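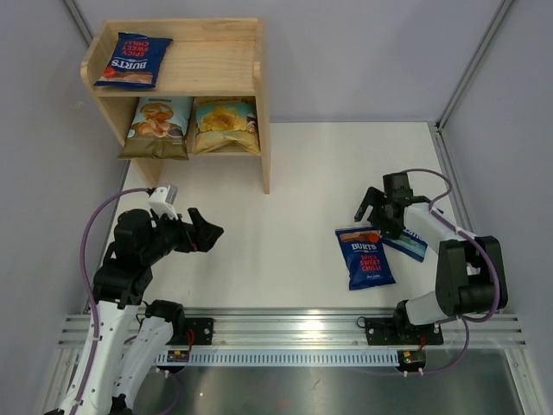 From: Sota Yoshida
To: prindosach-snacks
Date: March 3, 2025
Subject: Re: Re: Crisps, and where they live

Stan wrote:

> Could we please agree on one place for the crisps? I found
> a bag behind the printer again. I don't mind a shelf, a drawer
> or a bucket. Also, does flavor get a say in any of this?

The little pine shelf it is, then. Two cubbies downstairs, an open tray on top. The pale bags stand upright in the cubbies, one on each side of the divider, and the dark blue Burts Spicy Sweet Chilli has the tray to itself, lying flat like a guest who got the good bed.

To your second question: no. I tried sorting by flavor in June and it lasted 9 minutes — Jarus wanted a separate category for "ridged" and I went home.

I know the bag on the left hangs over the front lip a bit. It can stay that way. If you want it flush, buy a shorter bag.

Opened bags don't go back on the shelf. Clip them and put them in the tin, Stan. The clips are in the drawer marked 83, under the tea towels.

Sota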